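From: Catherine Gourlay
To: stockroom list
Date: 17th October
Subject: Re: Re: returns and the mailer pile, where are we

Hi all

Sorry, been on the phone to Prillau most of the morning so this is in bits. Ruairi's questions first, then the rest. His message is quoted in the middle so you don't have to go digging for it.

Baskets. Yes, we keep using the white laundry baskets. I know the plan was to get proper bins from Plukby but the price came back silly and the baskets do the job. You can see into them from the side, they go through the door, one person can carry one when it's full of soft stuff. NOT when it's full of boxed stuff. Innes, your back, please.

What goes in a basket: soft mailers only. Clear or white, does not matter, they can mix. Anything in cardboard goes on the metal shelves, any shelf, label facing out if it has one. I found two boxes last week at the bottom of a basket with a load of mailers squashed down over them and one of them was the Femenska glass order. It survived. Wasn't pretty.

Pressing down is fine btw. Amanuel asked. The mailers are mostly air and you'll get a third more in if you lean on them with a flat hand. Flat hand, no knuckles, and don't twist them because the seams on the cheap ones go. When it's level with the rim, stop and start a new one.

On Tue-type mixups (you know the ones): if a package has a label you can't read, do not guess. Leave it at the packing table with a sticky note. I'll do them in a batch.

Ruairi Niven wrote:

> Catherine,
>
> Can we settle a few things before the Najafi lot arrives? I did the
> evening shift with Innes and we had stuff all over the place.
>
> 1. Are we still using the laundry baskets or waiting on the new bins?
> Shona says waiting, Innes says still using.
>
> 2. The bags on the floor. Some are trash and some are empty mailers
> somebody is saving to reuse. They look the same tied up. I nearly
> threw out a whole bag of good ones.
>
> 3. Do we open the old cartons on the shelves or are those finished
> with? A couple have been there since February as far as I can tell
> and the flaps are getting pretty tired.
>
> 4. The log says 2568 as the last number used but I have a slip here
> with the same number on it from the day before. Which one is right?
>
> Not moaning, just want to do it the same way as everyone else.
>
> Ruairi

Right.

2. Bags. You're right, it's a mess. From now on black bags = trash and only trash. Mailers we're saving go in the flat drawer under the packing table, not in any kind of bag. If you find a black bag on the floor by the shelves look in it once, take out anything good, then it goes out the back. Don't leave them tucked behind the baskets, somebody will trip. Probably me.

3. Old cartons. Don't open, don't toss. Shona is going through them with the list from Prillau and she has an order she's doing it in. If a flap has come open tape it shut with the brown tape. If the box is properly falling apart move the whole thing, contents and all, into a new box and cut the printed side with the barcode off the old one and tape that to the top of the new. We need the barcode more than we need the box. Please please don't rub out or tape over the barcode itself, the shiny tape makes the scanner sulk.

4. The number. 2568 is right in the log. The slip is wrong, I wrote it, sorry. Cross it out and put 2567 on it. Start from 2569.

Now the Najafi delivery. It's 21 sacks according to their email, 20 according to the invoice, I have asked. Assume 21 and be pleased if it's less. Nearly all soft packages so we'll be short on baskets. We own 13 but three are full of hangers at the moment, can whoever did that un-do it?? Hangers can live in the tall box by the door.

Shona has put her sorting notes on the shared page, I'm pasting the start of them in here for those who never click the link (Innes).
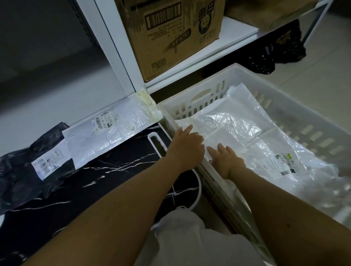
Shona Galbraith
Stockroom notes, part one: mailers

Basket sits on the floor next to the shelves, long side toward you. Tip the sack in slowly and spread things out with both hands so it doesn't all heap at one end. Labels up where you can manage it, you'll thank yourself when you come to scan.

Go through from the top. Anything with a label: scan, log, next basket. Anything with no label on either side goes in the small tray, we match those by weight at the end of the day. Do not open them to look. If one's already split, tape it and write "split" on the tape.

When a basket's done put a paper slip through one of the slots in the side with the first and last log number. Not loose on top, they blow off every time the door opens.

Cartons stay up on the shelf until the mailers are finished. One kind of thing at a time or it takes twice as long, we've tried it.

----

The rest is on the page, she has a part two on cartons half written. If you disagree with any of it write to Shona not to me, she's the one who's timed it.

Still need: one more person for the Najafi morning, someone to buy brown tape (wide, not the thin stuff), and the second scanner back from wherever it's gone. Amanuel I think you had it last?

Got to run, van's here

C.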